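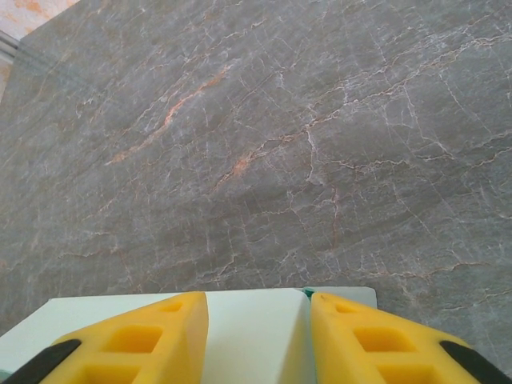 Gray Marble: Frequently Asked Questions

These are the questions we get most often at Levchenko, by phone and at the counter in Holoddale. If yours isn't on the page, ask for Honeylyn Talavera, who handles stone orders and repairs. Last updated May 18, 2020.

Are the white lines in gray marble cracks?

Usually not. Marble starts out as limestone, and when it's under pressure deep in the ground it breaks and heals many times over. The breaks fill with calcite, and that's what you see as a vein. On a heavily veined gray slab the lines run mostly one way, then split and join up again into cells. It can look like a cracked windshield, and people do worry about it.

To check for an open crack, run a fingernail across the line at a right angle. A vein feels the same as the stone on either side, or nearly so. An open crack catches the nail. You can also wipe the area with a damp cloth and watch it dry. A crack holds a dark line after the rest has gone pale.

Some veins are weaker than the stone around them even when they're closed. We tell our installers to keep sink cutouts away from the densest veining when the layout allows it.

What are the orange streaks?

Iron, in most cases. Small amounts of iron minerals in the stone oxidize and turn rust, peach or tan. If the streak follows the veins, has ragged edges and was there when you picked the slab, it's part of the stone and won't clean off. Please don't try. We've seen tops dulled by an afternoon of lemon juice and scrubbing on a streak that was never a stain.

An orange mark that wasn't there before is a different matter. The common causes are a wet steel can, a cast iron pan left overnight, or water getting into the stone at a sink or faucet. See the stain question further down.

Will my top look like the sample?

It will look related to it. A hand sample shows one small patch, and gray marble with white and orange veining changes a lot from one end of a slab to the other. One part may be almost plain and the next crowded with fine lines. We ask every customer to come and look at the full slab before we cut. If you can't get to Holoddale, we'll send photos, but colors shift on screens and under different bulbs. Gray stone is the worst for this. It can go blue by a window and brown under a warm lamp.

Can I choose which part of the slab is used?

Yes. Bring your measurements and we'll lay out the template with you. If there's one orange vein you love (or one you can't stand), say so before the layout is signed. After that we can't move it.

Small pieces are easier. A desk top, a side table or a pastry board can often be taken from an offcut, and you can stand over the rack and point. Offcuts are kept at the Hitden yard and are sold as they lie, with no hold longer than 16 days.

Polished or honed?

Polished is shiny and makes the veins look crisp. Honed is matte and softer, with less contrast between the white lines and the gray. Polished shows etching more. Honed shows fingerprints and oil more, at least until it has been sealed a few times. For a kitchen we lean toward honed. For a table or a shelf, take the one you like.

Does marble need to be sealed?

Yes, with a penetrating sealer made for natural stone. We do the first coat in the shop. After that, put a few drops of water on the surface and leave them for 10 minutes. If the stone darkens under the drops, seal it again. Most of our customers do it once a year, and January seems to be the popular month, after the holiday cooking is over.

Sealer slows down stains. It doesn't stop etching.

What is etching?

A dull spot where acid has touched the surface. Lemon, vinegar, wine, tomato and some bathroom cleaners will all do it, sometimes in under a minute. The stone isn't stained — the top layer has been eaten away very slightly, so it reflects light differently. On a busy slab with a lot of veining you may not notice small etches unless you bend down and look along the surface toward a light.

Light etches on polished marble can be worked out with a marble polishing powder. Deep ones need a technician.

How do I clean it day to day?

Warm water, a drop of mild dish soap and a soft cloth. Rinse with clean water and dry it. Skip vinegar, bleach, powdered scrubs, and any spray that says it removes lime.

How do I get a stain out?

It depends on what made it.

Oil or butter: mix baking soda and water to a thick paste, spread it over the spot, cover with plastic wrap and tape the edges. Leave it for a day, take off the plastic and let the paste dry fully before you wipe it away. You may need to do it more than once.

Coffee, tea or juice: same method, with hydrogen peroxide in place of the water. Test it first somewhere out of sight.

Rust: call us. Most store-bought rust removers contain acid and will etch marble badly.

Can I set hot pans on it?

Marble handles warmth well, and a mug of coffee will do it no harm once it's on a coaster. A pan straight off the burner is a risk. Sudden heat in one spot can open a weak vein, and we can't cover that under the shop warranty. Use a trivet.

My slab has a chip on the edge. Can it be fixed?

Usually. Save the piece if you can find it and put it in a labeled bag. We glue it back with a tinted resin and polish over the join. If the piece is gone, we fill with resin matched to the gray. A fill across a white vein is harder to hide, but it's smooth to the touch.

What does a repair visit cost?

A visit within the Holoddale delivery area is $217, and that covers one chip or one crack. Flestarden is outside the area and is quoted by mileage.

How long does an order take?

Allow 21 days from the signed layout for most tops. Offcut pieces with a plain straight edge are quicker — often the same week.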